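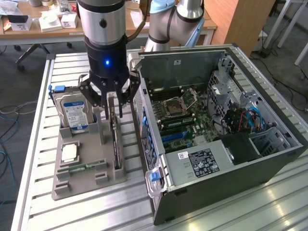
A Book Club for People Who Disagree

If you've ever left a town meeting feeling like everyone talked and no one heard a word, we have something good for you this winter! The Lellside Listening Circle is back for its second season, and the first evening is January 19, 2020, in the upstairs room at the Trivcombe library.

The format is simple. One person says what they believe about a public question (last season we did school start times, gun storage and whether voting should be required). Before anyone can answer, they have to repeat the point back until the speaker says, "Yes, I meant that." It's slower than you'd think, and the first 5 minutes feel awkward, but then the room loosens up and people start asking each other real questions, the kind where they want to know the answer.

Joar Nygård is leading again. He's picked eight short readings on moral disagreement, none longer than 17 pages, and the first is an essay on why we so often mistake being loud for being brave. I read it twice and argued with it both times!

Borghild Amundsen has the sign-up sheet and can send you the reading by mail or email. There are 40 chairs and we'd love to fill them, so bring the brother-in-law you avoid at Thanksgiving. Doors open at half past six. Coffee's on, and the side entrance on Mellor Street has the ramp.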